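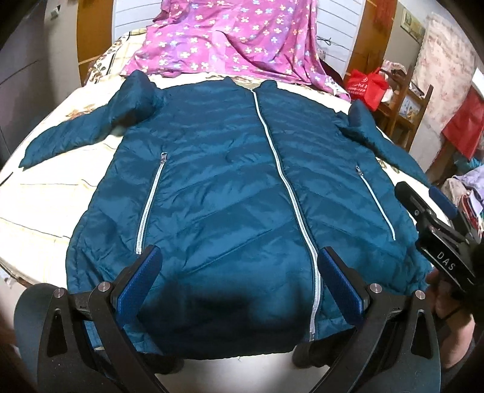

Fovitz 퀼팅 패딩 점퍼 / 틸 컬러
스탠드 카라, 앞지퍼, 사선 포켓 2개

재입고 수량 41장. 지난번에 품절로 못 사신 분들 먼저 연락드렸고 남은 수량만 올립니다. 추가 생산은 미정이에요. 공장 일정 나오면 공지할게요.

색상
틸 한 가지. 초록이냐 파랑이냐 문의가 제일 많은데 그 중간이에요. 빛 방향 따라 청록으로도 보이고 진한 블루로도 보임. 모니터마다 차이 있습니다. 색상 때문에 고민되시면 문의글에 "자연광 사진"이라고 남겨주세요, 순서대로 보내드려요.

겉감
광택 있는 나일론. 번쩍번쩍까지는 아니고 은은한 정도보다는 조금 더. 무광 찾으시는 분은 다른 제품 보세요. 접어둔 자국은 잘 남는 편이라 받으시면 일단 펴서 걸어두시고요. 다림질 금지!!

지퍼
앞지퍼랑 주머니 지퍼 모두 밝은 색. 몸판이 진해서 지퍼가 눈에 띄어요. 이게 이 옷 포인트. 주머니는 사선이고 위에서 아래로 여는 방식이라 손잡이가 올라가 있으면 잠긴 상태입니다. 휴대폰 넣고 꼭 끝까지 올리세요.
처음엔 앞지퍼가 좀 뻑뻑할수 있어요. 밑단 쪽 잡고 천천히. 안감 물리면 억지로 당기지 마시고 살짝 내렸다가 다시.
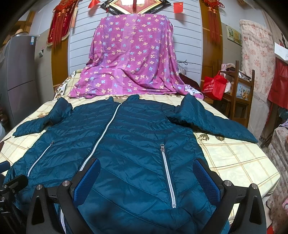 Muchen Gu
지난번 입고 때 샀어요. 뻑뻑한 건 일주일 입으니까 괜찮아졌고 저는 오히려 어깨가 문제였네요. 두꺼운 니트 위에 입으면 팔 들 때 좀 낍니다. 한 치수 올릴 걸 그랬어요. 얇은 티에는 딱 맞고 예뻐요. 색은 만족.

네 맞아요, 니트 자주 입으시면 한 치수 업 권해드려요. 그 외엔 정사이즈. 사이즈표는 하단 공지에 있고, 어깨는 봉제선에서 봉제선까지 잰 거예요. 집에 있는 점퍼 바닥에 펴놓고 같은 방법으로 재서 비교하시면 제일 정확합니다.

무게
M 기준 700g. 포장 제외하고 쟀어요. 사이즈별로 조금씩 다릅니다.

충전재
폴리에스터 솜. 오리털 거위털 아니에요. 털빠짐 걱정 없고 대신 한겨울 칼바람엔 안에 하나 더 입으셔야 해요. 늦가을, 초겨울, 초봄용으로 보시면 됩니다.

세탁
지퍼 세 개 다 잠그고 뒤집어서 세탁망. 찬물, 중성세제, 울코스. 섬유유연제 넣지 마세요. 탈수는 약하게 짧게.
말릴 땐 건조대나 안 쓰는 침대에 수건 깔고 넓게 펴서. 소매 속까지 말랐는지 손 넣어보고 걸어주세요. 솜 뭉치면 손바닥으로 톡톡 두드려서 풀어주시면 되요. 건조기는 저온만, 고온 돌리신 건 교환 안 됩니다.

보관
압축팩 비추. 한번 눌리면 볼륨 돌아오는데 오래 걸려요. 6월쯤 정리하실 때 어깨 넓은 옷걸이에 커버 씌워서.

배송 / 교환
오후 2시 이전 결제건 당일 출고. 배송비 3000원, 제주 도서산간 별도. 두 장 이상 무료.
교환은 수령 후 7일 안에. 택 떼시면 안 되고 향수 냄새, 화장품 묻은 것도 어려워요. 카라 안쪽 파운데이션 특히 조심해 주세요. 입어보실 때 얼굴 쪽 닿지않게.
단순변심 왕복 배송비 고객 부담, 불량은 저희 부담. 지퍼 불량이면 손잡이 쪽이랑 끝부분 사진 찍어서 문의글에 같이 올려주시면 처리 빨라요.

품번 409
문의는 게시판으로. 전화는 포장하느라 잘 못 받습니다 ㅠㅠ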